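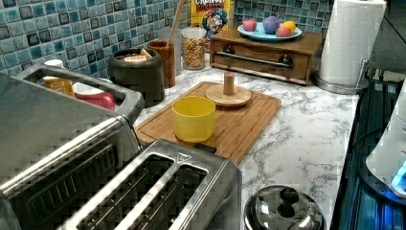 Toaster oven and two-slice toaster on the marble-patterned counter.

Last updated: June

I put off buying the Kitholm bread knife for ages, mostly because I already had a knife that sort of worked (if you leaned on it and didn't mind crumbs in your sleeves). Then my sister gave me a sourdough starter, I began baking every weekend, and the old knife and I parted ways.

The Kitholm has a 10-inch blade and cost me $34 at Lollbridge. What I love most is how little pushing it needs. A dark, crackly crust used to mean a wrestling match, and now I get slices thin enough for the toaster, end to end, before I've had my coffee! It does well on tomatoes too, and it got through a big butternut squash last month, although I went slowly.

My one real complaint is the handle. It's smooth and a bit narrow, and with buttery fingers I have to stop and wipe it down. I also tried the Van Hecke, which has a nicer grip but tears soft sandwich bread something awful. Wash the Kitholm by hand and it should be a good friend to you. I'd buy it again.

Comments

Marloes Brouwer: Mine is 2 years old and still sharp. Agree on the handle, I wrapped mine in tape.

pie_crust_17: Does it come with a sheath?

dellaB: No sheath, I bought one separately. Wish it were longer for my big round loaves.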